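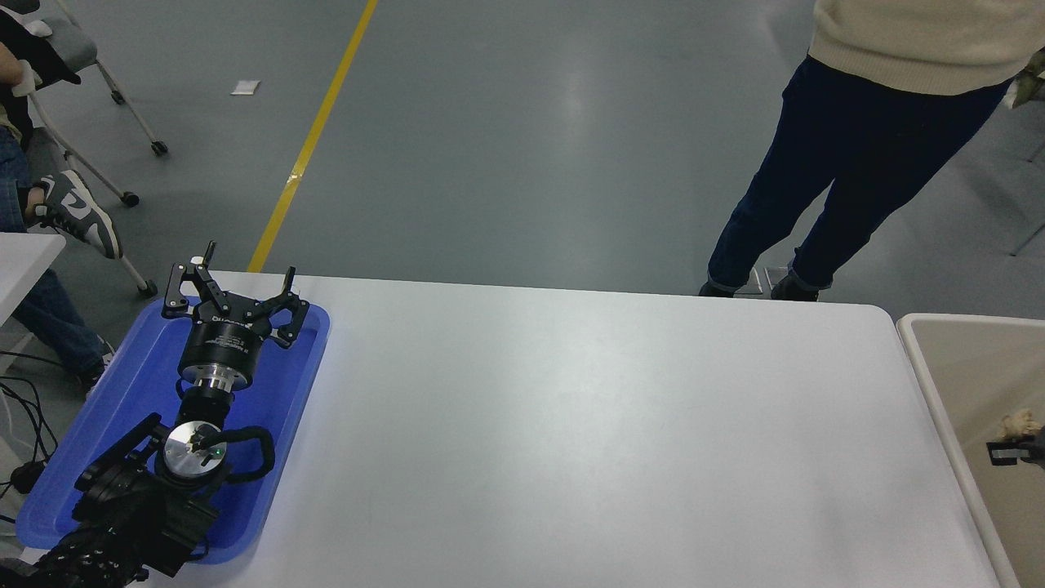 **Navarrete Test Floor Completes First Round of Gripper Comparison**

The Navarrete Automation Center has completed the first round of its gripper comparison program, carried out on the center's main test floor between September and November. The round covered 3,304 recorded grasp attempts with grippers supplied by Floltance and Vindura, mounted on the center's existing arms and run under a common controller from Clirnard. Results have been shared with both suppliers and with the member companies that fund the program.

The program was set up last spring at the request of members in food handling and light packaging. Several had reported that the published data for their grippers, mostly gathered with rigid blocks and cylinders, gave little guidance on how the same hardware would treat soft or uneven goods. The center was asked to produce figures under conditions closer to those on a packing line, using one table layout and one set of items for every gripper tested.

Work took place at a white table with a blue plastic tray on one side and a beige bin on the other. Operators placed an item on the table surface, and the arm was commanded to pick it up and release it in the bin. Item positions were drawn from a printed list so that each gripper met the same sequence. The item set included 23 objects, from small cartons and capped bottles to crumpled and lightweight pieces that change shape when pressed.

Overall, the two grippers finished close together on rigid items. The Floltance unit released more cleanly over the bin, while the Vindura unit was more tolerant of placement errors and recovered a larger share of items that had been set down near the edge of the table. Differences widened with soft goods. At the supplier's default closing force, the Floltance unit left visible marks on several of them. Lowering the force removed most of the marks and increased the number of drops. The Vindura unit was slower to close and marked fewer items, though it had more difficulty with thin objects lying flat.

The center has declined to name an overall winner. Members will receive the results by item, together with the settings used, and are encouraged to read them against their own product range.

**Change of controller settings**

Nearly 400 attempts from the opening weeks were set aside and are not included in the published total. During that period the controller applied a different approach speed to each arm, an error traced to a settings file carried over from an earlier project. Clirnard's support staff helped locate the fault, and the affected attempts were repeated in full. The original recordings have been kept and may be requested by members who wish to study the effect of approach speed.

A second adjustment concerned cabling. On both arms, the cable near the wrist was found to pull lightly on the joint at certain angles, and the loops were lengthened before the October sessions. Staff compared runs from before and after the change and found no effect on grasp results, so those attempts remain in the data.

**Two arms at one table**

The closing weeks of the round were given to sessions with a pair of arms placed at opposite sides of the table. Members had asked whether a second arm could be added to an existing station without enlarging the work area. Sessions began with one arm folded over the tray while the other worked the area beside the bin.
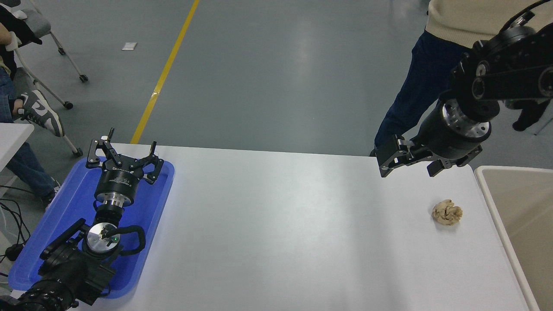

Can the two grippers be compared fairly when each is mounted on a different arm?

The grippers were exchanged between the two arms halfway through the sessions, and the item list was repeated after the exchange, so each gripper has results from both mounting positions.

The exchange took 7 minutes on average, including the check of finger travel that follows every mounting. The center considers this acceptable for a laboratory and notes that a production site would probably wish to shorten it. The coupling between wrist and gripper performed without fault, although staff recommended that members keep a torque tool at the station and avoid tightening the screws by hand.

Running both arms at once proved harder than expected. The shared space in the middle of the table had to be reserved for one arm at a time, and the waiting this caused removed a good part of the gain from the second arm. A revised schedule, in which each arm keeps to its own side except for handovers, gave better results in a short trial. It will be examined more fully in the next round.

**Cameras and recording**

All attempts were recorded from a raised viewpoint over the work table. Reviewers used the recordings to confirm each outcome, and disagreements were settled by a second reviewer who had not seen the first decision. The most common source of disagreement was an item touching the rim of the bin before falling in. Such cases were counted as successful if the item came to rest inside.

Glare from the tray and the tabletop was noted in some recordings, and a matte tray is on order. Members who plan to use the recordings for their own vision software should read the lighting notes supplied with the data.

**Next steps**

The second round is expected to open in February. It will add a suction tool, a larger share of soft goods, and the revised two-arm schedule. Floltance has indicated that it will submit a softer fingertip, and Vindura will provide updated firmware intended to improve the handling of flat items. Both changes will be tested beside the current versions.

Member companies may propose items for the new set until the end of December. Proposed items should be available in quantity, safe to handle without gloves, and small enough to fit in the bin. Requests for the first-round data should be sent to the Navarrete program office, with the name of the member company and the intended use.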